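Left Hand Sticks

The left hand was sticking again. Not much. A hair late on the close, every time, and once it was late enough to drop a stem and after that I didn't trust it.

I had the pair on the bench before eight. September 4, 2022, I wrote that on the strip of tape and stuck the tape on the lid, under the August one. The August one said LEFT – SLOW – CLEANED. So somebody had been here before me. Somebody had been me.

Mwakyusa is the building. Dristex is who pays. Wokgate is downstairs from the balcony and is meant to be a shop one day, and for now it's tables and flowers that don't need water and us. You learn to stop hearing the others. Talk at the long tables, chairs, somebody laughing at the back. I had a screwdriver in my teeth.

Cover off the left one. Two screws came easy, third had been put in by a person in a temper. (Me, August.) Inside, nothing to see. There's never anything to see. Pads fine, bit shiny at the tips. Cable seated. I blew on it because everyone does and I wiped the slide and put one drop on it, one, then wiped most of the drop off again.

Closed it. Opened it. Closed it.

Late.

The Dredar manual has 308 pages and the part about fingers is on page 6, and page 6 says do not adjust the fingers. Fine. So I adjusted the fingers. Quarter turn. Then back an eighth, because a quarter was a lot, I could feel it was a lot, the lever went stiff like a gate.

My mother had a gate like that. You lifted as you pushed. She never had it mended, she just told people. Lift it. You have to lift it. Postman knew, the coal man knew, and the day we sold the house I stood in the lane telling the buyers lift it, lift it, and the man took a spanner out of his car and did the hinge in 2 minutes while I watched. I've not forgiven him really.

Anyway. The spring.

It was the spring, or I decided it was. I had one spare in the tin and it was for the right side, and the right side spring is the same spring, whatever it says on the bag. Put it in. Lost it. Found it on my sleeve. Put it in agian. Cover on, three screws, the third one gently this time, an apology.

Then the check. You want 100 closes without a miss before you can sign the pair back in, and you want them on something soft, as hard things lie to you. A block will sit there and be held by any old hand. Petals won't. So it was the flowers, at the oval table, both hands up in front of me, elbows in. Left, right, together. Let go. Left, right, together.

Someone in a chair beside me asked was it fixed and I said twelve. They said what? I said thirteen, shush.

At forty my shoulders started. You carry them wrong when you're listening, and I was listening, the left one makes a small tick at the end of its travel and I wanted the tick to land on top of the right one's tick so there was only one. Mostly there was only one. At fifty-three there were two, or I thought there were. I stopped with the fingers shut and stood there. The sun was coming in at the edge of the blind in that one thin stripe.

You could start over. That's what the sheet says, any doubt, start over. The sheet was written at Dristex by a person sitting down.

I thought about the gate. I thought about telling the next one, whoever gets the pair after me, lean it a bit, you have to lean it a bit on the left. They'd do it too. They'd do it for years and tell the one after.

I put the flowers down. Turned both hands over, looked up the side of the left one where the screws are, and there it was – the cable, not the spring. The cable was catching. Every close it rubbed on the lip of the cover and every close the cover won, by a hair. I'd seated it, I'd looked straight at it. Said cable seated, out loud probably.

Moved it the width of a fingernail. Taped it.

One, I said.

The chair person groaned.

Two. Three. The tick and the tick were the same tick. I didn't think about anything for a bit, which doesnt happen much. The talk at the back went up and down. Somewhere past sixty I noticed my shoulders had stopped hurting or I'd stopped asking them. Eighty. Ninety.

At the end I kept hold of the flowers. Just stood with them up in front of me like a person late to a wedding.

Then I peeled the August tape off the lid, rolled it in a ball, and wrote the new one properly. LEFT – CABLE. Put the spring back in my head as a thing to own up to. Later. After tea.

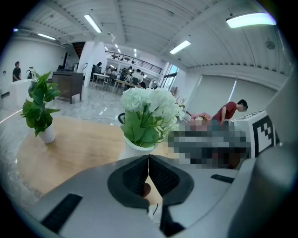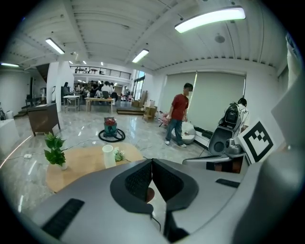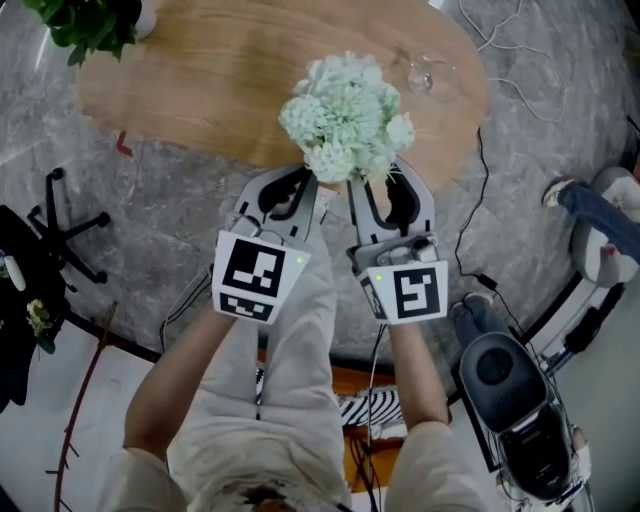
The grippers at Wokgate, with the flowers.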